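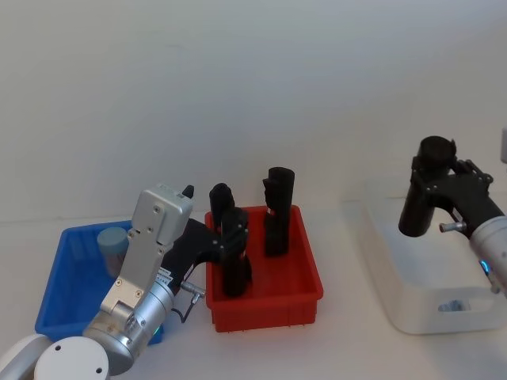
Reading time: 2 minutes

Monday, morning session. Entry by Rosário Lobo, for the sorting bench notebook.

The purpose of the session was to settle the bin arrangement for the small-items table before the Barreto shelving is brought back into use. The previous arrangement, with everything held in one deep crate, has been withdrawn. Items are now to be kept in open plastic tubs placed directly on the white tabletop, in a row against the wall.

The order adopted is blue at the left, red in the centre and translucent white at the right. Kamol Hemmin had proposed that the translucent tub should take the centre position. The proposal was considered and set aside for the present, as the red tub is the easiest to pick out from the doorway and holds the items most often asked for.

Contents. The blue tub is assigned to drinkware and lidded containers, and the grey-blue cylindrical piece is to stand towards the back of it. The red tub is assigned to black items, stored upright. Two were standing in it during the session. Laying them flat was tried last month and led to scratches on the finish, and the practice is discontinued. The use of the translucent tub remains open - see the query at the end of this entry.

It was noted that the ribbed walls of the blue and red tubs collect dust. Both should be wiped out with a damp cloth at the end of each week and dried fully before anything is returned to them. The Skekora cleaning spray is not to be used on the plastic. 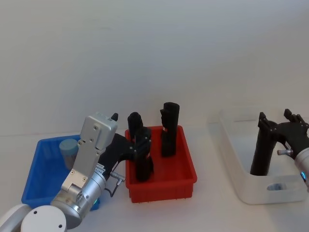
The three tubs in their agreed order, blue, red and translucent white.

Labels. The Vullis labels ordered in December have been received in a pack of 100, of which some 10 were spoiled in the printer. The remainder are sufficient. One label is to be fixed to the front of each tub, below the rim, once the wording has been approved. Numbering will continue from 336 in the stock list, and the old crate number is not to be used again.

Spacing between the tubs has not been fixed. A gap wide enough for a hand is suggested, so that a tub may be lifted out without disturbing its neighbour.

Matters outstanding: approval of the label wording (K. Hemmin); a decision on whether the translucent tub is to receive the Brirkari samples or be kept for returns; amendment of the stock list (R. Lobo).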